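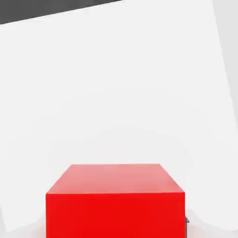

Figure 3. Simulated close view of the red block. Its faces carry no markings or texture.

5.2 What the close view adds

Several recent planners, Kurkska among them, credit a close camera view with most of their gain on block tasks. We are not convinced. When a block fills the lower part of the image, as it does in Figure 3, the network gets a large area of flat color and very little else. The top edge is crisp and the two upper corners of the front face are sharp, so a corner detector has something to work with. Depth is another matter. With the base of the block out of view, the contact line between block and support is missing, and that line is what our pose estimator leans on most.

We therefore retrained the Konwood policy with the close view replaced by a blank image and left everything else alone. Each variant was run for 200 episodes in Drescombe from the same set of starting states. If the close view matters as much as claimed, the blank variant should fall apart. It finished 58 episodes behind the full model, a real loss, but all of those came from starts in which the block was turned toward the diagonal. On the other starts the two variants had identical success counts. 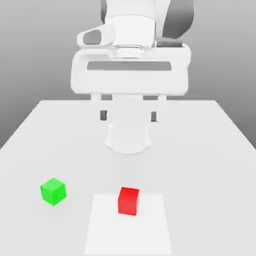 Figure 4. Wider simulated view with the gripper open, the green cube off the white mat and the red cube on it.

The wider view has its own weakness. The mat in Figure 4 is only slightly brighter than the table, and its outline is faint. A policy that seems to respect the mat boundary may simply have learned where the mat tends to be. Rey, the baseline planner, reads the mat position from simulator state and avoids the question entirely - a choice that makes its scores hard to compare with ours.

We shifted the mat by 5 cm in a second test set and kept the cube positions fixed. Success dropped for both variants, which suggests that neither was using the outline much. Testa's suggestion that longer training would fix this was tried with 500 extra demonstrations, and the drop remained. All results in this section are from simulation, and we make no claim about a physical arm.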